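People keep asking me which gripper to buy, and I keep giving the same boring answer: get the plain one with two fingers. I know how that sounds coming from someone who spent most of September trying out hands for a robot arm. But I've had this argument with Rok Nikolaidis so many times now that I'd like to have it once in writing and be done.

Rok loves the Endano, a soft hand with puffy fingers that wrap around whatever you give it. It's a lovely thing to watch! It also has an air line, a pump and a valve box, and every one of those found its own way to ruin an afternoon. The Tindell suction cup was quicker to set up, but show it a curved surface and it sulks.

Then there's the parallel gripper. Two stiff fingers, open and shut. We gave all of them the same job, banana to plate, and I ran it 68 times with each hand (yes, I was very tired of bananas by the end). I like a banana for this. It's long, it's curved, and if you grab it too near one end it swings around on you.
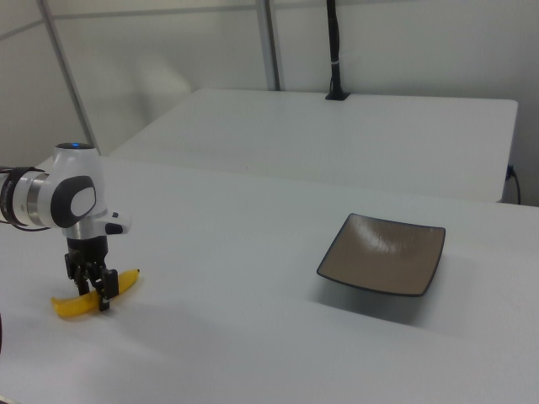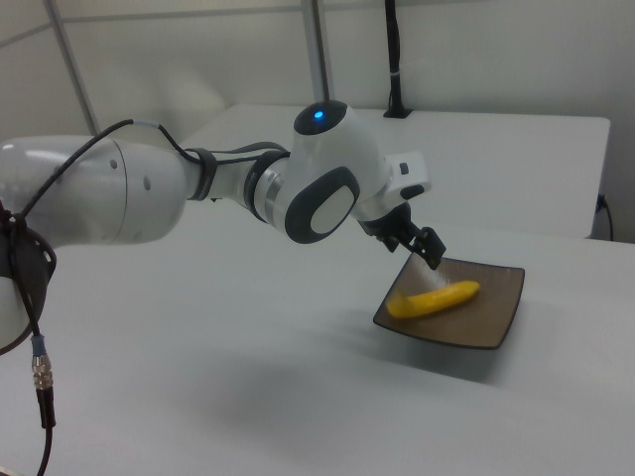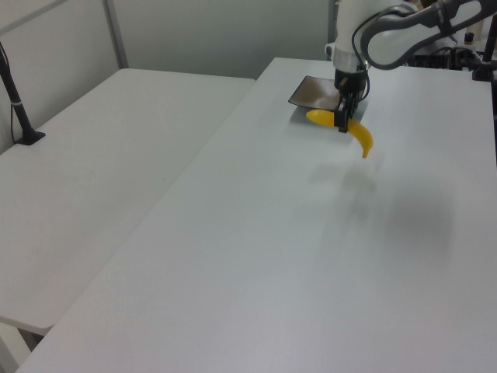 The two-finger gripper on banana duty, with the square plate.

Now, Rok's complaint is that stiff fingers are dumb, and he's right, they are. They won't forgive you for a bad grasp. But I think that's a point in their favor when you're still working on the camera side. With the Endano I had a calibration error of 7 millimeters for days and never noticed, as the fingers just squished their way around it. The stiff pair showed me on the first morning. I'd much rather have a hand that tattles.

Jasmina Petek made the best case against me. She packs fruit trays for a living, real ones that bruise, and she wouldn't let my fingers anywhere near a ripe pear. Fair enough! If soft fruit is your whole business, go get the squishy hand and budget for the pump. For everybody else with one arm and a long list of odd objects, I'd start plain and switch when something you care about breaks.

Rok is writing his reply, he tells me. It has charts.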